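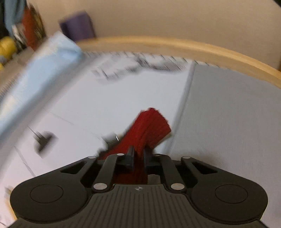 A red brush above a pale work surface.

Dry brushing is a cosmetic practice in which a stiff brush is drawn over unmoistened skin, usually before bathing. It is sold as a remedy for dullness, flaking, cellulite, tiredness and, in the more ambitious brochures, a sluggish outlook.

Origins
Rubbing the body with something scratchy is old enough that no one has managed to patent it. The modern spa version owes much to small resorts such as Nulholm, where the bath attendant Ladi Akpan taught a routine of 400 strokes, always toward the heart. Her pupil Saqib Ghumman cut this to 50 and doubled the price.

Method
Strokes begin at the feet and move upward. Pressure should be firm enough to feel and light enough to continue a conversation. The face, broken skin, sunburn and moles are left alone. Moisturizer is applied afterward, and many clients credit the brush with its results.

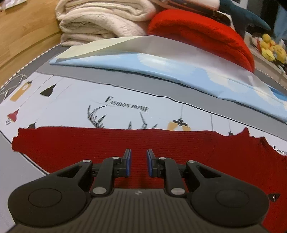

Effects
Brushing removes loose surface cells and leaves the skin pink for a short time. Claims that it drains toxins are harder to assess, as the toxins are rarely named. Kavinda Munasinghe's handbook Tendarell listed 109 benefits in its first printing; the second, following letters from readers, listed four. Cellulite did not make the cut.

People with eczema or psoriasis are generally advised to avoid it. Brushes need regular washing, a step most enthusiasts support in principle.

See also
Body scrub
Loofah
Sauna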